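4.2 Sorting by colour and the use of the board

2018-12-19
Narendra Mathur

In this section we look at how people arrange small blocks when the only instruction is to "put together what belongs together". The sessions were held in May in the two rooms of the Gilani centre in Ultville. In total 30 persons took part and 1,279 arrangements were recorded. Each arrangement was made on a wooden board, and the board was always cleared before the next one.

The blocks have several shapes and come in four colours: red, yellow, blue and green. We chose the pieces so that colour and shape are in conflict. A cylinder can be red or green, so a person who sorts by shape will join these two, and a person who sorts by colour will separate them. Earlier work with the Josus card task did not allow this conflict, because each card carried only one feature (see section 2).

Most participants sorted by colour. This was expected. What we did not expect is how different the distances inside a pair can be. We use three words for this. A pair is "closed" when the two blocks touch, "near" when there is a small gap, and "open" when there is clear board between them but no block of another colour. The open pair was difficult to code at first. Two coders did the first 9 sessions separately and then compared their sheets, and almost all of their disagreements were on open pairs. After this we agreed to code the place of the pair on the board first and the distance second.

The shape of the blocks has some influence too. Pieces with flat sides are easily pushed against each other, and people seem to enjoy doing it. A heart or a star has no such obvious side, and participants turned it in the hand for some time before they put it down. The cylinder was the piece most often left alone. We return to this point in section 5.

Figure 5 gives an arrangement of the colour type. The yellow heart and the yellow hexagonal or rounded polygonal piece form a closed pair, and so do the red cylinder and the red star in front of them. The green cylinder stands in the open part of the board, with the other green block farther to the right.

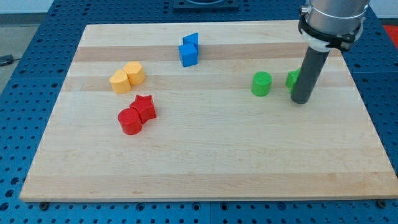 Usedport, who read an early version of this section, objected that an open pair may be no pair at all, and that the coder sees it as one only when the other colours are already in order. We accept this in part. An open pair was therefore counted only if the other three colours were closed or near – in all other cases it was coded as "not decided".

Comments

Usedport
Thank you for changing the rule on open pairs. I would still like to see the "not decided" cases in a table of their own.

Narendra Mathur
They will be in the appendix, sorted by session.

gilani_reader
Did the direction of the strips in the board matter? My pupils always line things up with the grain of the table.

Narendra Mathur
We did not code it. It is a good question – the strips are easy to see and some people may well follow them.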